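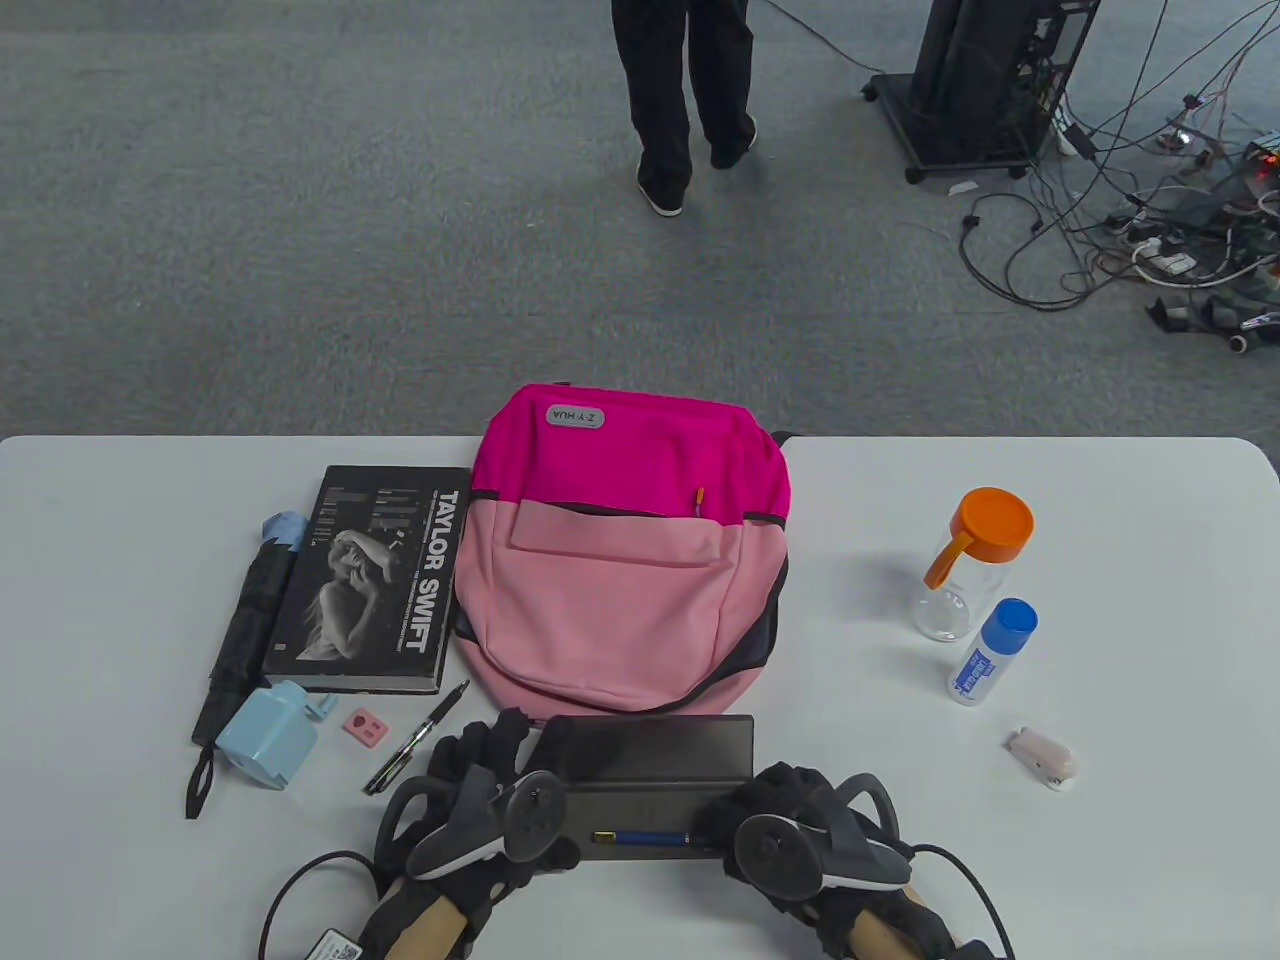 A visitor from Kadus had asked before the tour began whether a school bag should be packed by weight or by order of use, and was told that the answer depends on how many compartments the bag has. With one main compartment and one front pocket, weight decides most of it. With more, order of use starts to matter.

The question set the tone for the open day at the Akudby workshop in Uvstead, held on a Monday in October. Akudby tests school and day bags for retailers and publishes packing guides for parents. The building has two rooms open to visitors: a storage room with shelving for sample bags, and a carpeted packing room with white tables. Groups were limited to 25 people and the full circuit took just under an hour.

The storage room holds 483 bags, each logged by volume, strap width and zipper type. Visitors may handle anything on the lower shelves. The log sheets are kept in binders by the door and are worth reading for the notes on seam failures, most of which start at the lower corners of the front pocket.

The packing room is the more useful stop. The load on the table was an ordinary one: a pink backpack, a hardcover Taylor Swift book, a folded umbrella, a clear water bottle with an orange cap, and a few desk items, including a light blue pencil sharpener, a square eraser and a ballpoint pen. The method taught at Akudby is as follows.

Lay the bag flat and open the main compartment fully. Flat, rigid items go in first, against the back panel. A hardcover book belongs there, spine down. The bottle stands upright at one side and the umbrella at the other, handle up, so that the two balance. Check the bottle cap before it goes in. A wet umbrella goes in a sleeve or is carried separately.

Small items are the slow part. Akudby's guide recommends that they never go into the main compartment unsorted – they sink to the bottom and end up under the book. They are collected first in a shallow tray or a pencil case and moved to the front pocket together.

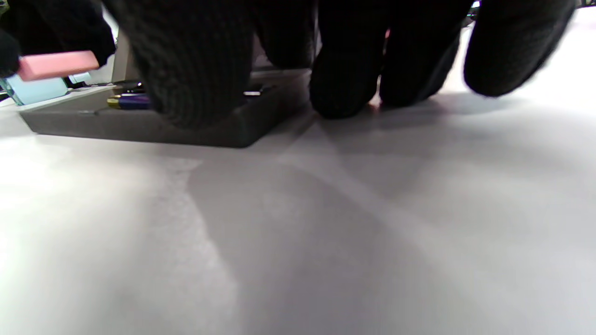
Erasers should be kept apart from sharpeners with an open blade side, and a sharpener should be emptied before it is packed. Pens are capped or retracted and stored parallel to the zipper, which reduces the pressure on the pocket seam.

Adams, which supplies zippers to several of the brands in the storage room, had a bench near the exit with cutaway samples. The bench was informative but crowded, and the lighting was poor for examining teeth of that size. A printed sheet listed 581 as the part number for the replacement slider most often requested. Sliders were not on sale.

Practical notes: admission is free, and parking is behind the building. The packing room has 2 doors, and the one on the street side is step-free. Bags brought from home can be weighed at the front desk before and after repacking. The line for the scale was shortest in the first half hour.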